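Moved the last of our things out of the Berge Street flat this morning. Fifteen boxes, one van, one very steep set of stairs. A few notes for anyone doing the same this year.

Get the inventory out before you pack anything. Ours ran to 20 pages and still had the old cooker on it, which went in January. I wrote to Moner, the letting agent, and they sent a corrected copy within two days.

Read the meters yourself on the day. Electric was 471 units higher than the estimate on our last bill. I've sent the reading to the supplier and kept a copy.

We hired the van from Brastar. Fine, clean, a bit short in the back for a double mattress. They want the tank returned at the level you got it, so look at the gauge before you pull away.

Deposit is more than 1,000 pounds and it's held in a scheme, so the agent can't just keep it. You have to agree any deductions. If you don't agree, say so in writing and say which item.
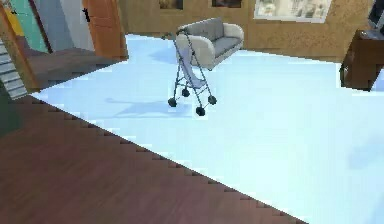
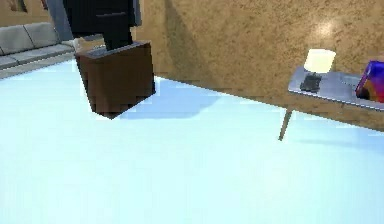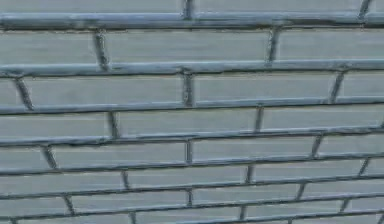
They've asked for 15 pounds for a missing key. Fair enough, I lost it. They've also asked for carpet cleaning in a bedroom that has never had a carpet. I've said no to that one.

Post: set up the redirection a week or two before you go. We left it late and there's a bank card somewhere between the two addresses.

Council tax: tell them the exact date you hand the keys back. We said the end of the month the first time and had to ring again.

Someone asked about shelves. We had the Miltetti ones, the tall sort. They come apart easily but the fixings are small, so tape them in a bag to the back panel. Fill the holes in the wall and let the filler dry overnight before you sand it.

Keys went back at noon and I got a receipt for them. Waiting on the final deposit figure now. Will add it to this thread when it comes.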